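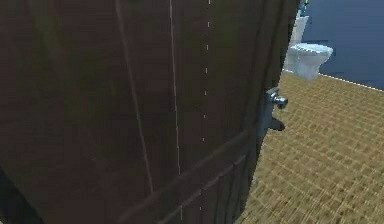 Can a home robot be called safe before it has ever met a real door? It can be called ready for testing, and we think the paperwork should stop there until somebody tries it in a real house.

ROLLVILLE, September 2019 – I'm Iltier's standards lead, and I get to share some news I've been sitting on since March! Our Clamier guideline for indoor mobile robots is out today, free to download, and it covers the stuff I get asked about most: doorways, thresholds, furniture and things left on the floor.

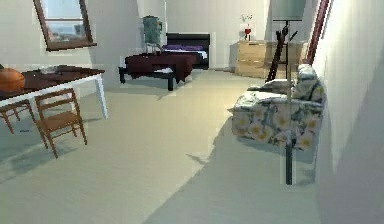

Wolde, which read the draft, wrote back that simulated rooms are far too polite, and that a test log without its failures is only advertising. Fair enough! So Clamier now asks for every failed run to be reported, with the room layout attached.

The guideline sets 400 simulated runs as the minimum per robot, and at least 100 of those have to involve passing through a doorway. Doors get tested at more than one angle (a half-open one is a very different problem from a wide-open one),
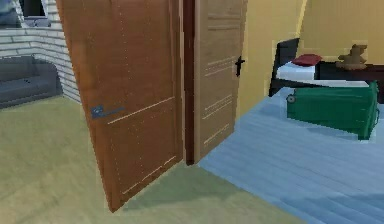

and the layout has to change between batches, so a robot can't just memorize the way through. We got 151 comments on the draft, and almost 100 of them were about doors – I read every single one. 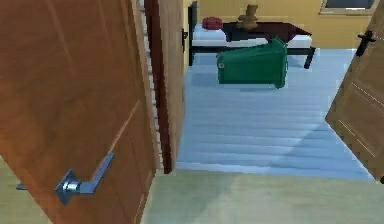
Iltier Standards News | Issue 2 | Page 1

Reporting forms come with the download. If your team builds or buys home robots, please try them out and send me your gripes through the Iltier press desk in Rollville. I'm collecting comments for the next revision now.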